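Re: lime plaster over straw bale, January batch

Isla Ngata wrote:
> We have 67 bales stacked at Jallalside and want to start the
> base coat. Do you wet the straw first? And how long between
> coats? Khang says 3 days.

Isla,

We don't wet the straw. Trim it tight, brush on a thin clay slip, and put the base coat on while the slip is still tacky.

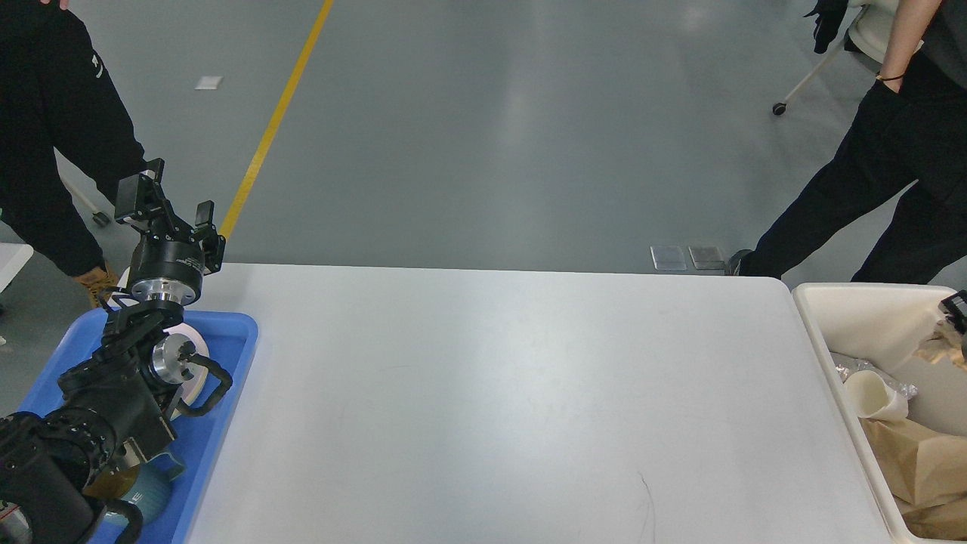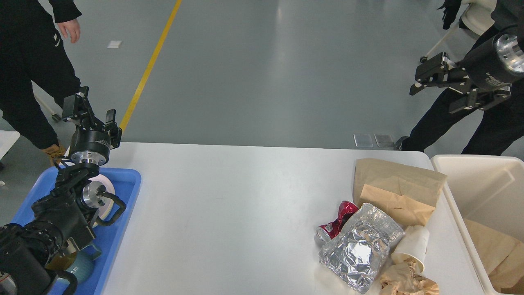 Three days is too short for lime. At Tapsell we left ten between coats and misted the walls morning and evening. The north side still got hairline cracks, which Marius rubbed out with a wood float.

Budget for more sand than you think. We ordered 300 kg and had to go back for the same again.

Fletcher has the mix sheet if you want it.

Maxine Donnelly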